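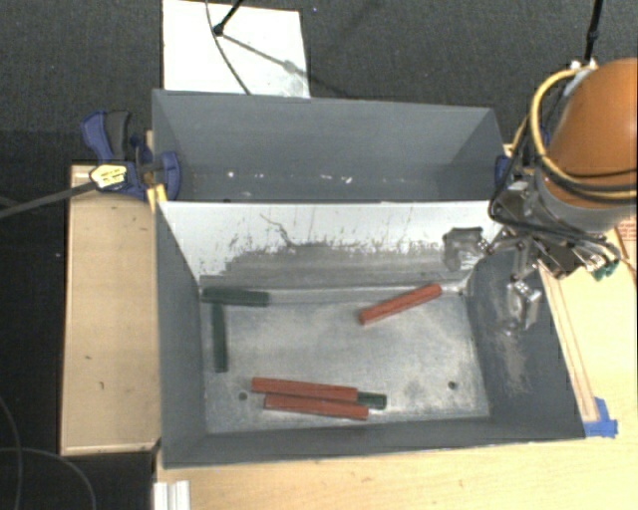
Figure 2. The two bins in the workshop. The front bin holds red and green bars.

3.1 The work cell

The cell was built by the first author and Apinya Suwannarat in a shared workshop in Bunumport, where the tables are used by other members in the evening. For this reason everything must be possible to mount and to remove in 30 minutes. The two bins stand one behind the other and the arm reaches over them from the side (Figure 2). We hold the bins to the table with common hand clamps. In a first version we used screws, but the workshop did not permit holes in the table, and the clamps have been enough for all our tests.

The bins were bought used from Clakwood, a local seller of shop furniture. Their condition is not good. The sloping wall of the front bin has lost a part of its white coating, and the floor has many pale patches and dark smudges. We considered to paint the bins again and decided against it. A bin in a real small shop looks like this, and a method which works only on a clean background would have little use for such a shop.

3.2 Objects and task

The objects are slender bars in two colors, red and dark green. The task is to move every bar from the front bin to the rear bin, one at a time, in any order. Bars which lie side by side and touch each other, as two of the red ones do in Figure 2, are the difficult case, as are bars close to a wall. A green bar at the foot of the sloping wall leaves little space for a finger on that side. In such a case the planner, which we call Sultar, first chooses a bar in the open part of the floor and returns to the wall later.

We made 200 trials in June. Before each trial the bars were dropped by hand into the front bin and were not arranged afterwards. A trial was stopped when the same bar was missed 2 times in sequence.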